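ハンドヘルドグリッパの運用規則を改訂した

Clustadholmでの収録手順書を2018年2月付で改訂した。旧版は5項目しかなく、作業者ごとの解釈の差がそのままデータに出ていた。主な変更点を記録しておく。

把持について。編んだ素材の平たい物は、縁ではなく面を両指のパッドで挟む。縁だけを掴むと荷重で繊維がずれ、同じ物体でも回ごとに姿勢が変わる。閉じ切る前に一度止め、パッドの当たりを目視してから締める。

マーカーについて。位置合わせ用のボードは収録開始後に動かさない。動かした場合はその時点で区切り、新しいセッション番号を振る。旧版では「なるべく動かさない」としていたが、この書き方では守られない。

複数人での同時作業について。互いの作業範囲を先に決め、床のケーブルをまたぐ経路は避ける。頭部カメラの装着者は、下を向いたまま移動しない。

棄却基準について。Tomarで集めた1,000件を見直したところ、旧基準での合格は786件だった。Precious Mthembuの指摘で、開始姿勢の記録がないものは一律に棄却とした。厳しすぎるという意見もあるが、後から補完した値は検証できない。

残る課題は指パッドの交換時期である。現状は目視判断で、数値の基準がない。Otariの手順書には回数による規定があるので、次版で比較する。
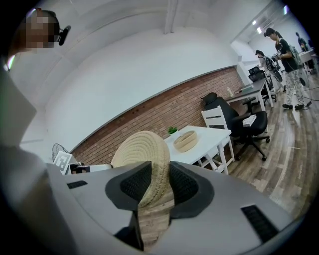
丸いジュート編みの物を両指のパッドで把持した状態。奥は同室の作業者。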